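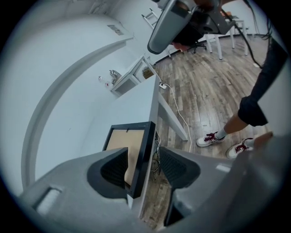
Vasiliki Chrysikopoulos told our group at the start that we should write down what went wrong before we wrote down what went right, and I have tried to keep to that order in this report.

## The visit

Our class went to the Drundirgate open day on 22nd September. There were 11 of us, plus our teacher. The part I chose to write up was the hand-held gripper demonstration, run by Müzeyyen Sezer. The project is called Gisell. A person holds the gripper by its handle and does a household job with it, and the recordings are used later to train a robot arm.

The job that day was picking up and moving a picture frame. The gripper has two jaws with black ribbed rubber pads on the inside. You open them, bring one to each side of the frame and close.

## What went wrong

- I came in at an angle on my first go and one pad touched before the other, so the frame turned.
- Two people in our group closed the jaws too early and had to start again.
- I moved too fast. Müzeyyen said a rushed recording is harder to learn from than a slow one, and asked me to repeat it.
- I forgot to write down the start time for my first set, so it isn't in my results.

## What went right

Each student had 6 tries. After the first couple, most of us worked out that you should line up your wrist before you get close — not once you are already there. Across the whole group we made 43 recordings that Müzeyyen was happy to keep. The rest were thrown out, mostly for speed.

## Questions we asked

I asked why they don't just program the arm directly. Müzeyyen said they do for some jobs, but a home is never laid out the same way from one day to the next, and a person adjusts without thinking about it.

Someone else asked about glass. The group at Girnthorpe is looking at that and plans to start in January.

## What I would change

I would ask for a practice round that doesn't count. I would also like to compare left-handed and right-handed users, as we had 2 left-handers and I didn't keep their results separate. My notes and the tally sheet are attached at the back.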